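4.2 How people talk about the wood in their homes

We came to the subject of wood sideways. The interviews were meant to be about moving house, and the first version of our guide had only one question on furniture, tucked in near the end. It was Felicja Tokarz who noticed, while reading the early transcripts on the train, that people kept drifting back to their cupboards and tables long before we had asked, and that they spoke about them with a fondness they rarely showed for walls or windows. We rewrote the guide after that, and the 73 households discussed in this section were all interviewed with the newer version.

Most of the people we met had no training in timber and did not claim any. They had, all the same, a rich and rather private vocabulary for it. A sideboard could be "the red one" or "the tea one" or, in a flat above the old Lerier bakery, "the color of my aunt's coat." Species names came up less often than we had expected, and when they did they were often offered with a small apology. One retired bookkeeper called her kitchen table cherry for most of an hour and then told us cheerfully that she had no idea, that her husband had always called it cherry, and that she saw no reason to stop now he was gone.

Color was nearly always the first thing mentioned, and grain the second. We had wondered whether people would speak of grain at all, given how hard it is to put into words, but many of them did so with real pleasure. They compared it to rain, to combed hair, to the lines on a map of the seabed. Several said they had found faces or animals in it as children and could still point to the exact spot — a few of them got up in the middle of the interview to do so, and the recordings have long stretches of footsteps and opening doors.

Figure 3. Reddish-brown wood with a fine, mostly vertical grain, below a darker olive-brown band. 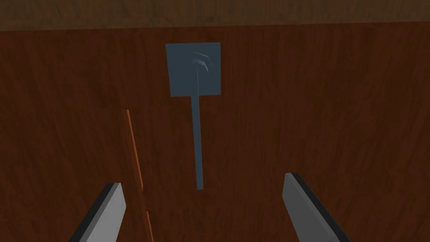

The direction of the grain mattered more to some speakers than to others. Those who had built or repaired something themselves, even something very modest such as a shelf for boots, tended to mention it without being asked. A man in the Peltonen district had put up his own kitchen cupboards one December with a brother-in-law and a borrowed saw, and he could still remember which door had its grain running the wrong way. He had meant to change it for years. His daughters, who joined us for coffee, said they had never noticed and would be sorry to see it go.

We should say something here about matching, which turned out to be a livelier topic than either of us had foreseen. Older couples in particular had strong feelings about whether the woods in a room ought to agree with one another. One group held that a room should be bought all at once, or at least made to look that way, and they spoke of mixed tones as a kind of untidiness. The other group, somewhat larger in our material, had inherited much of what they owned and had made their peace with it. "It came from four different kitchens and it all holds plates," as a woman in Enow put it, and we have not found a better statement of the position.

Money entered these conversations more quietly. Only 40 of the households named a price for any piece of furniture, and the prices they named were often the ones paid by parents or grandparents, in currencies or at values that no longer mean very much. The highest sum we recorded, 3,000 euros for a wardrobe made to order, was told to us almost in a whisper. By contrast, people were quite happy to talk about what they had been given, found by the road, or carried up the stairs with friends, and these stories were usually the longest in the interview.

Joonas Juntunen, who carried out the interviews around Darier, has suggested that the stairs deserve a study of their own, and we are inclined to agree with him. A heavy piece is remembered through the people who lifted it. Names came up in this way that came up nowhere else in the transcripts — old neighbors, a former boss, a cousin who had since moved abroad — and speakers often slowed down here and lowered their voices a little. We have marked these passages in the transcripts and return to them in Section 5, where we look at how the same helpers appear in the accounts of moving day itself.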